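About Usgate

Home Services Drop-off About us Contact

Usgate sorts, folds and repacks second-hand clothing and small textile goods for charity shops, school uniform exchanges and theatre wardrobes. We don't sell to the public and we don't collect from private addresses. Goods arrive in sacks and leave in labelled bins.

The firm was started by Zorica Golob and Horacio Jara in two rooms behind the Medina building. The present unit has a sealed floor, one loading door and 39 metres of shelving. Last year we handled 1,323 sacks. Average turnaround from receipt to dispatch is nine working days, longer in January, when donations peak.

How the work is done

Each sack is weighed on arrival and entered under the sender's code. Contents are tipped on to the intake bench and checked for damp, moth and metal. Anything damp goes back to the sender or to rag, as agreed in the contract. Pockets are emptied. Items found in pockets are bagged with the sack number and kept for 60 days.

Sorting is by type first and by size second. Colour is only considered for uniform orders. Flat goods such as shirts, scarves and cloth bags are folded to one of four standard widths. The folding guide, known in the building as the Ledora sheet, was drawn up by Houshang Ansari and is now in its sixth revision. Copies can be sent to clients who fold their own stock.

Headwear is treated separately. Caps are not folded and are not pressed flat under other goods. They go into clear bins on their side or crown up, no more than two layers deep, and the brim must not be bent to make the lid close. Faded caps are graded B unless the client has asked for worn stock – theatre wardrobes usually do.

Surfaces and containers

Sorting tables are wood and are wiped down between senders. We tried covered tops for a season and went back to bare ones, as the covers moved under heavier cloth. Bins are transparent so that contents can be read without lifting the lid. Two sizes are stocked, and the smaller is the default for caps and gloves. Labels go on the short side, lower left. A bin with no label is treated as unsorted and returned to intake.

Clients and rates

Current contracts include the Fillino costume store. Rates are set per sack, with a minimum order of four. Bins remain the property of Usgate and are charged for if not returned within the quarter. A printed price list is available on request.

Enquiries about new contracts go to Joonas Pelkonen. Page last revised 20 Oct 2026.

Comments on this page (1) 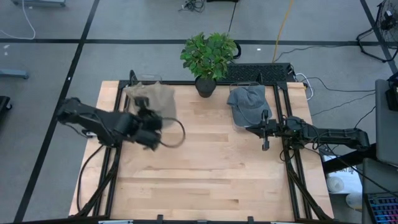 Fermín Fuentealba: Two layers is still too many for soft caps, in my experience. The lower crowns come out creased and need steaming before they can go on a shelf. Would you pack ours in a single layer if we paid for the extra bins?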